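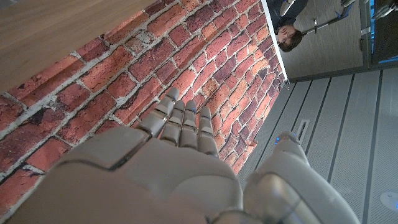 Figure 2. Brick pattern on a wall surface.

3.2 Recall of repeating patterns in household surfaces

Patterned coverings are bought far more often than they are studied, and little is known of how well people remember them after living with them. We sent a postal questionnaire to 3143 households in Brotside and Zirkthorpe and received 1626 usable replies. Each household was asked to draw, from memory and in another room, the pattern on one floor, wall or table covering they used every day. Brick patterns, of the kind in Figure 2, were named by 689 households and make up the largest single group in the sample. They were also the group in which drawings were easiest to score, as the courses could be compared directly with a sample of the covering sent back with the form.

Drawings were scored by Ruangrit and Tanasarn, working separately. The most common mistake was to stack the bricks in straight columns, leaving out the offset between one course and the next. People who had laid the covering themselves made this mistake less often than those who had moved into a home where it was already in place. Age made little difference. Colour was recalled poorly in all groups and we have left it out of the scores reported in Section 4.

Replies from Zirkthorpe came in more slowly, and a second mailing was sent there in December. Late replies were scored in the same way as the others.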